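# Report of a visit to the Roveo dismantling workshop, 11 April 2026

**Purpose of the visit:** to review the cable fault reported in March and the measures taken since
**Host:** Ruben Postma, cell supervisor

The visit was arranged at the request of Genine, which sends its retired office computers to Roveo for the recovery of processors, drives and power supplies. In March Roveo informed its clients that the robotic cell had been stopped after a fault, and that work on desktop towers had been suspended for a short period. Mr Postma received the party at the workshop entrance and gave a safety briefing before anyone was admitted to the cell area.

Towers are laid on their side on the slatted table with the side panel already removed. A printed fixture stands next to the case, with a pocket for the processor and several raised holders. Reaching the drive cage requires the wrist to work low over the right-hand side of the case.

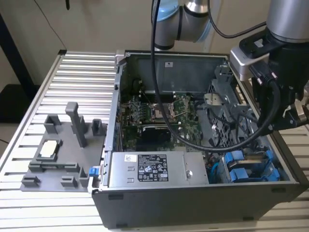

The March fault occurred during the removal of a drive. According to the incident log, the cable serving the wrist had settled inside the case and caught on the upper edge of the drive cage. When the arm began to withdraw, the cable drew tight and the case was pulled sideways before the force limit stopped the movement. The connector at the wrist was damaged and one drive carrier was broken. No person was hurt, as the operator was outside the marked zone at the time.

Mr Postma stated that the force limit had been set at 300 newtons. The log shows a peak of 221 newtons during the fault, so the limit alone would not have stopped the arm. It stopped only when the connector gave way and the signal from the wrist was lost. This differs from the first notice sent to clients, and the visiting party asked for the notice to be corrected. Mr Postma agreed.

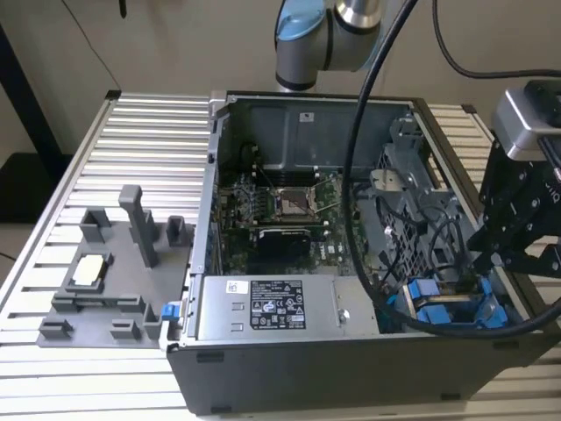

The limit has since been lowered to 100 newtons for all movements above an open case. Wouters, the firm that maintains the arm, has also supplied a revised withdrawal path in which the wrist rises straight up before it turns. The effect on working time is small and was accepted by Genine.

The question of the cable itself remains open. It still hangs in a long loop and can pass over the drive cage and the power supply. Wouters has proposed a spring-loaded guide – this would hold the slack above the arm – but a delivery date has not been agreed.

Discussion then turned to the approach to the drives. The two blue carrier handles stand close together, and other cables run nearby. The party considered that these internal cables present much the same risk as the wrist cable if a finger closes on one of them.

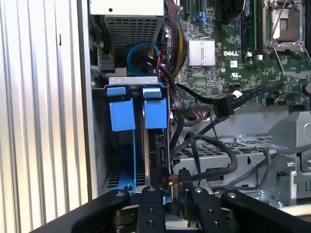 *Gripper fingers in front of the drive cage, with the two blue carrier handles.*

Prillik, which provides the control software, has been asked whether the wrist camera could be used to check for cables before the fingers close. Its reply was that such a check is possible but has not been tested on cases of this type. Until then, an operator is to inspect the camera view and confirm each drive removal by hand. Roveo reports that 157 towers have been processed under this rule without a further stop.

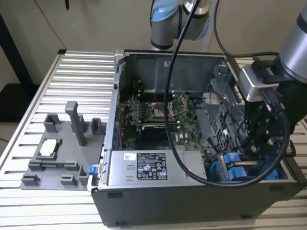
*Tower on its side with the fixture to its left and the gripper above the drive cage side.*

The party also raised the position of the emergency stop, which is mounted on the far side of the table from the operator's chair. Roveo will fit a second button within reach of the chair.

**Points agreed**

- Roveo to issue a corrected notice on the March fault, stating the recorded force.
- Wouters to confirm a date for the cable guide.
- Manual confirmation of drive removals to continue until Prillik has completed its tests.
- Second emergency stop to be fitted and shown to Genine at the next visit.

Mr Postma will circulate the full incident log to those present.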